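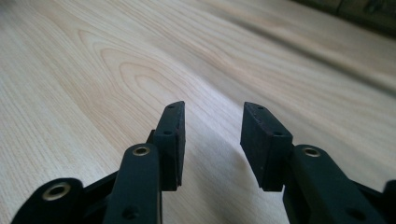
According to Quyên Kim, in a written comment on the preprint, a tag that reports its position every few minutes will look accurate in any test where the bag stays in one place, and the error worth measuring is the age of the position at the moment the owner opens the app. We accept the point and have reworked this section around it.

Category: Consumer Electronics / Item Finders
Print this article | E-mail this article

4.2 Position age and reported error

Figure 3. Wood-grain surface.

Each position shown to the owner has two parts: a place and a time. The error in place depends on the phone that heard the tag. The error in time depends on how long ago it was heard. Earlier work on item finders has mostly reported the first and treated the second as a matter of coverage. We report both.

We compared two tags, the Stuvier and the Brirnen, each with a new coin cell. Both were carried on a key ring along a fixed route through Heffernan, a covered shopping centre on three levels. A lookup was made at each of 400 set points on the route, with the owner's phone kept out of radio range so that every position came from a passing handset. The Jamico logging tool stored the position, the time stamp shown in the app and the true place of the tag.

A lookup was counted as fresh if the time stamp was less than two minutes old. The Stuvier gave 344 fresh positions (86 per cent) and the Brirnen 281 (70.25 per cent). Most of the gap arose on the lower level, where fewer shoppers pass and the Brirnen's longer gap between broadcasts makes a missed contact more likely. On the upper two levels the tags could not be told apart at the five per cent level.

Place error was measured only for fresh positions. The median was 17 metres for both tags. This is to be expected, as the place is taken from the handset and the tag adds nothing to it beyond its own radio range. Neither tag reported which level it was on – a limit of the network and one that the median does not show.

Old positions were treated separately. When the tag had moved on, the app went on showing the last known place with the same marker, and only the small line of text under the map changed. We therefore advise that buyers' guides quote the share of fresh positions next to the median error. A single figure in metres hides the cases in which the owner walks to the wrong shop.

Two limits apply. The route was walked in November, when the centre is busy, and a quieter month would lower the fresh share for both tags. Battery age was not varied; it is taken up in Section 4.3.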